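# Notes on closing a laptop by hand, through somebody else's hands

27 November 2019

I have been driving the two-armed robot at Handura for most of a month now. The job is desk tidying, taught by remote control.
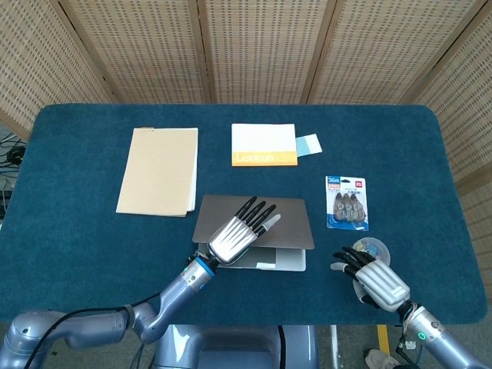 Lowri Gough wrote in after my last post to say that a month sounded like far too long to spend on a desk, and that she would have expected the robot to pick it up from a handful of good runs. I thought so too in March, when I first tried the controls. A handful of good runs gets you a robot that can tidy one desk, laid out one way. Move the notebook over by a hand's width and it reaches for the place where the notebook used to be.

So we do a lot of runs. As of this morning I have 154 that I would keep. There are more that I threw out, mostly from the first week, when I was still fighting the delay. You move your hand, and the robot's hand moves a moment later. The natural thing is to push harder when nothing happens, and then you arrive too fast. The cure is to move slowly all the time, even on the easy parts. After a few days I stopped thinking about it.

The laptop is the part I get asked about most. Closing a lid with one finger works when I do it at my own desk, but through the robot I can't feel the hinge, so I bring the whole left hand over flat and lower it. If the palm comes down level, the lid goes down level. If the wrist is tipped, the machine slides toward the back of the table and I have to start again. I now leave the palm resting on the lid for a count of two before I lift off. Rajeshwari Palaniappan asked for that pause. She trains the model, and without it the lift tends to start before the lid is down.

Small things are harder. A notebook is forgiving and so is a pad of paper. Anything in a plastic bubble pack slides around, and loose slips of paper are the worst of all. I have tried pinching them and I have tried dragging them to the table edge. Dragging is better, though the fingers sometimes go right over the top and leave the slip where it was.

I also had to learn to use both hands. For the first two weeks I parked the left one and did everything with the right, and when Rajeshwari played the runs back you could see it - one arm working and the other just hanging there. Now I try to have the left hand steady something while the right one gets on with the next item. It is slower for me, but the runs look more like how a person would clear a table.

A session is 21 runs and then a break. I tried going longer and the last few were sloppy. My shoulders notice it before I do.

The plan is 700 runs before anybody trains the next version, which puts me well into the new year. Vasanthi Nambiar starts on the second set of controls next week, so that should help. We have different habits (she is left-handed, for one thing) and Rajeshwari wants both in the data.

I still need to write up the calibration routine, and I owe Urmas Stankevičius an answer about the glove sizes. The medium fits me with the wrist strap on the last hole. I haven't tried the large.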